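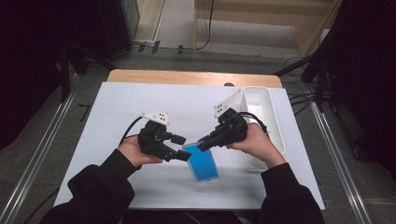 Barasa Tabletop: data card

Version 1.3, last edited 2025-12-02

Barasa Tabletop is a collection of written labels for small household things being picked up, shifted, put down and put away on a white table. It has 2,741 entries covering 44 objects. If you wanted a large and varied picture of domestic life, there are bigger sets. If you wanted to know where a tray went, welcome.

What's in it

Each entry covers one object over one short stretch of handling. It records what the object is called, what it is made of as far as anybody could tell, where it started, where it ended, and what it was next to at both ends. There is also a free text field called remarks, which was meant for emergencies and became the most popular field in the release.

The objects fall into five groups:

containers: boxes, trays, tubs, anything with an inside
devices: phones, remote controls, a calculator with opinions about rounding
soft goods: cloths, folded or formerly folded
stationery: the usual drawer contents
other: see Known problems

The groups are uneven. Containers make up the largest one because everything else has to go somewhere. Soft goods is the smallest, and we would like to say that was a design decision.

File layout

entries.csv holds one row per entry
objects.csv holds one row per object, with its group and its accepted names
surfaces.csv holds one row per tabletop
holdout.txt lists the 80 entries kept back for checking
CHANGES.txt is what it sounds like, with more sighing

Columns in entries.csv

entry_id: a number. The numbers have gaps. Nothing interesting is in the gaps.
object: must match a name in objects.csv, lowercase, singular.
surface: skorholm or dorham.
start_place, end_place: one of near, far, left, right, middle, in_container, off_table.
contact: yes if the object touched another object at the end, no if it didn't, unsure if you had to squint.
appearance: what it looks like, in ordinary words.
contents: what is in it, if anything, and only if the labeler can say.
remarks: free text. Please read before quoting.

The two surfaces

Skorholm is the white one. A white covering goes over a wooden table, with wood showing past the far edge. It was chosen so that objects would stand out, and most of them do. Clear and pale objects do the opposite, and since we own a lot of those, Skorholm is also where most of our arguments come from. Left and right are given from the near side, where the person sits.

Dorham is brown, has a visible grain, and hides crumbs. Anything dark gets lost on it. Between the two surfaces you can lose nearly every object we have, though never at the same time.

Naming rules for objects

Use the shortest name a visitor would understand. "Tray" is good. "Elongated storage solution" was submitted by a labeler who had been reading packaging, and it has been changed back.

An object in a case, sleeve or wrapper is one object. Label the thing, then describe the case under appearance. A phone in a clear case is a phone. We did try giving cases their own rows in version 1.0, which had the effect of making every phone move twice.

If you can't tell which way up something is, don't guess. Leave orientation out. There is no orientation column for this reason, and people kept adding one.
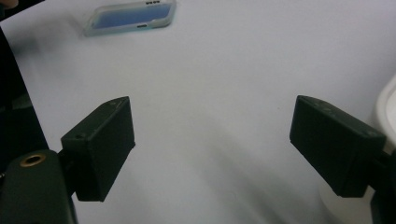 One early user wrote to say that a phone lying on a table has not been put away, it has been put down, and that our end_place values treat the two as the same. They asked for a value called home.

We thought about this for longer than it deserved. The trouble with home is that it depends on whose table it is. A phone in the middle of Skorholm may be exactly where its owner likes it. So end_place still gives you a location and no moral judgment, and anyone who wants tidiness scored can write their own rule on top. The user replied that they had expected as much.

Clear things

Transparent and translucent objects get their own section because they took up most of October.

The first rule is that appearance comes before contents. Write "clear, blue" in appearance if it is clear and blue. Only then go to contents, and only if you are prepared to defend yourself. A blue something inside a clear something may be a liquid, a lining, a lit screen or a second object, and from one angle a labeler can be wrong about all of them with great confidence. The permitted values are a plain noun or unknown. Unknown is a respectable answer. It appears far less often than it should.

The second rule is that frosted and clear are different words. Frosted lets color through and blurs edges. Clear lets you read through it. Milky has been retired after two labelers used it for the same tub on the same afternoon and meant opposite things.

The third rule concerns shadows. A pale object on Skorholm is sometimes easiest to find by the soft gray line underneath it. Use the shadow to find the object, then place the object by its own edges. A run of older entries had trays sitting a hand's width from where the trays were.
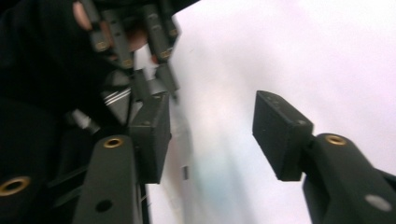
White on white has the same difficulty with fewer excuses. A white tray on a white tabletop has four sides, and labelers reliably find three of them. When an edge can't be found, mark the place by the part you can see and put edge unclear in remarks. Don't complete the tray from memory. Several of us have now looked at it enough to draw it in our sleep, and that is exactly the tray that keeps turning up in the data.

How the labels were made

Labels were typed into Bekon, our form tool, which checks spelling against objects.csv and lets everything else through. Each entry was written by one labeler and read by another. Where the two disagreed, they talked, and where they still disagreed, the contact or contents field was set to unsure or unknown and everybody had lunch.

The 80 holdout entries were labeled twice from scratch with no talking. The two passes disagreed on 20 of them. Most of those were clear containers on Skorholm. A few were the question of whether a cloth lying against a box is touching it or merely leaning in that direction.

Known problems

The group called other holds things that had no group, plus things that had a group but were entered late in the day. It wants splitting up.

Off_table covers both "placed on the chair" and "fell." We know.

The word bin was allowed alongside tray until version 1.2. In this release they are merged under tray, unless the object is deep enough that you would lose a pencil in it, in which case it is a box. The pencil test is written down in CHANGES.txt and has held up better than our earlier system, which was a feeling.

Remarks are in whatever tone the labeler was in. One entry reads only "again." We have left it in, as it is accurate.

Suggested uses

Good for practicing object naming, for testing whether a labeling guide survives contact with transparent plastic, and for studying how things end up next to other things. Poor for estimating what a typical household owns. No typical household owns this many tubs.

Please don't use the contents field by itself as evidence of what was in a container. Read it together with appearance, and drop any row where the two seem to be describing different objects.

Corrections

Send the entry_id, the field, the current value and the value you would like instead. One correction per line. Corrections that add an orientation column will be read with interest and returned.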